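10/03/2025

The draw for the second round of the Jilstead Regional Cup was completed this morning, and supporters of Hattar now know that their club will travel to Brustetti for a single match in April. The tie will be decided on the night, with extra time and penalties if required.

Hattar enters the round after a 2–1 victory over Enov, watched by 522 spectators. Gediminas Pētersons scored both goals, the second from a free kick in the final minutes. His contract expires at the end of the season, and the club has made no statement on the matter.

Brustetti presents a difficult assignment. The side has conceded eight goals in all competitions and defends its penalty area with great discipline. Head coach Dalia Vanags has favored a back five in home matches — a system that left Hattar short of space when the clubs last met.

The visiting section will hold 204 supporters. Tickets will be sold first to season members, and any that remain will be offered at the main gate 45 minutes before kickoff. I intend to travel and will publish a full report. 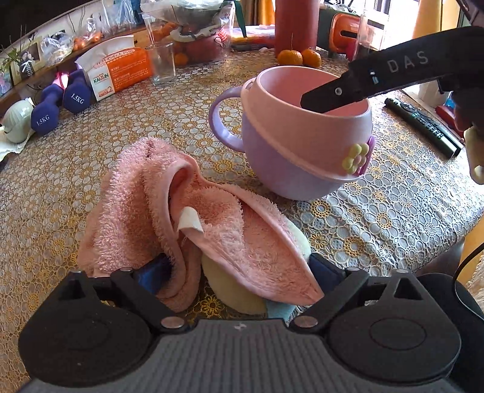 **Filed under: Regional Cup, Away Matches**

Readers have asked whether the league match against Enov will be moved. The regulations permit a postponement when a club has two fixtures within three days, and the request must come from the club itself. Hattar has not yet submitted one.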